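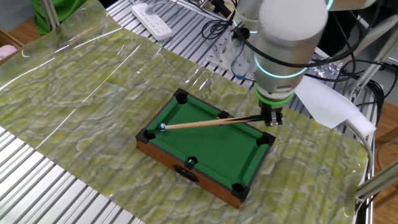

1 min read

Erkden School Board, Safety Session, Friday, 6:30 p.m.

Present: Fiore (chair), Sartori, Janssen, Parri. Absent: D'Amico.

1. Visitor sign-in
Parri reported that the front office logged 1,471 visitors last term. Sartori moved to require photo ID at both entrances. Seconded by Janssen. Passed 4-0.

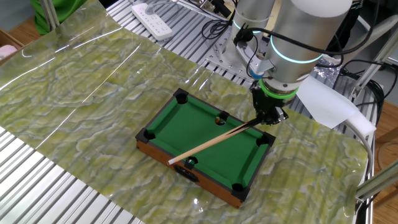
2. Door locks
Janssen presented the Kleinschmidt quote for 26 classroom doors. Fiore asked if the gym was included. It is not.
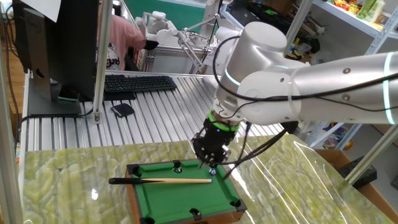 Janssen will get a revised price with the gym added. Vote tabled to April.

Adjourned 7:50 p.m.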